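Print this page | E-mail this page

About the Climden Laboratory

The Climden Laboratory is the robotics research unit of the Carnden Institute of Technology. It was established to study how machines with two arms and many-jointed hands can learn ordinary manual work: turning, pressing, lifting, placing and fitting. The laboratory employs 23 research and technical staff and admits a small number of doctoral students each July. Its director is Dr. Josiane Baudry, who has led the unit from its founding.

Our Purpose

Industrial robots have handled parts reliably for decades, provided that each part arrives in the same place and at the same angle. Much of the work done by people in repair shops, laboratories and small factories does not meet that condition. Parts lie where they were set down. Some fit tightly and some do not. A person dealing with them relies on touch and on small corrections that are difficult to write down as a program.

The laboratory's central program, known as Nowicki, addresses this problem through learning from demonstration. A trained operator guides the robot through a task a number of times, and the movements of the arms and fingers are recorded together with the view from the robot's cameras. A control policy is then trained on these recordings and tested on the same robot without the operator.

The Task Board Method

Progress in manipulation research is hard to judge when every group uses its own objects. For this reason the laboratory carries out most of its training and testing on task boards. A board is a flat panel with knobs, switches, levers, pegs and slots, together with the loose parts that belong to them. It is laid on a plain table, and the robot works on it from above with both hands.
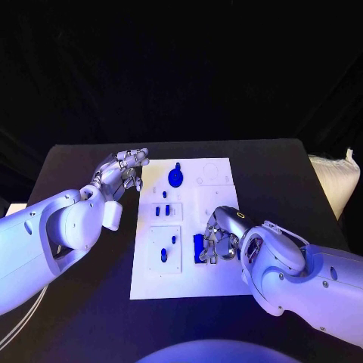
The elements of a board are chosen to call for different kinds of contact. A toggle switch needs a short push in the right direction. A rotary knob must be held and turned without slipping. A block or cylinder must be picked up, brought to the right angle and lowered into an opening that leaves little room for error. The last of these has proved the most demanding, and it is where the laboratory has concentrated its effort over the past two years.

Each element is scored separately. An attempt counts as a success only when the part has been released and remains in its final position. Attempts in which a member of staff touches the board or a loose part are recorded as failures, and all attempts are reported, including those stopped early for safety. These rules were drawn up by Lowri Owen, head of evaluation, and have been applied without change to every study issued under the Nowicki program.

Two-Stage Correction

The laboratory's principal result to date is a training procedure called two-stage correction. In the first stage, a policy is trained on complete demonstrations in the usual way. In the second, the robot is allowed to work until it hesitates or makes a poor approach. The operator then takes control, brings the hand back to a sound position and returns control to the policy. Only these short corrections are added to the training data.

The procedure was developed by Dr. Roman Sadowski and Lena Zawadzka. In their principal study, a policy trained on 1000 full demonstrations placed the test parts correctly in 46 percent of attempts. When a further set of short corrections was added, the success rate rose by 32 percentage points. Adding the same amount of operator time in the form of full demonstrations produced a much smaller gain.

The authors attribute the difference to the final moments before contact. Full demonstrations by a skilled operator contain very few mistakes, so a policy trained on them has little experience of a part that is slightly tilted or a finger that has closed too soon. Corrections supply that experience directly.

The result has limits, and the laboratory states them in all of its reports. The procedure has been tested on rigid parts only. It depends on an operator who can recognize a failing approach early, and the gain was smaller when operators with little training gave the corrections. Work on both points is in progress.

Facilities

The laboratory occupies the ground floor of the Zunutov Building on the institute's north campus. Its test area has adjustable lighting, and studies are repeated under several colors and levels of light in order to learn whether a policy depends on conditions that a user could not be expected to reproduce. Dark curtains are hung behind the work tables to keep movement elsewhere in the room out of the robot's view.
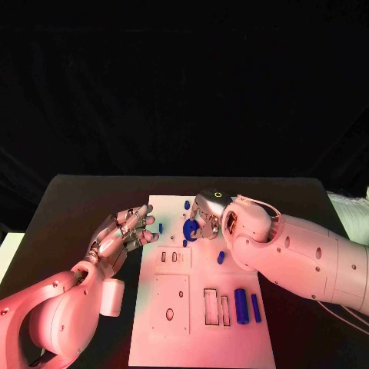 Spare parts for the boards are made in the institute workshop, under the supervision of Romana Ševčík. Worn parts are withdrawn on a fixed schedule, as a peg with rounded edges enters its hole more easily than a new one and would make later results appear better than they are.

Teaching and Cooperation

Staff of the laboratory teach two courses in the institute's engineering degree, one on robot control and one on the design of experiments. Doctoral students spend their first term as operators before beginning their own research. The laboratory also receives visiting researchers for stays of up to 23 weeks. Visitors are asked to follow the laboratory's scoring rules and may test their own control methods on its equipment.

Drawings of the task boards and the full scoring rules are available to other research groups on written request to the laboratory office. Requests should name the institution and the intended use.

Page last reviewed: 2023-06-14

Print this page | E-mail this page

Related items

Two-stage correction: summary of results
Scoring rules for task board studies
Doctoral admissions at the Climden Laboratory
Information for visiting researchers
Directions to the Zunutov Building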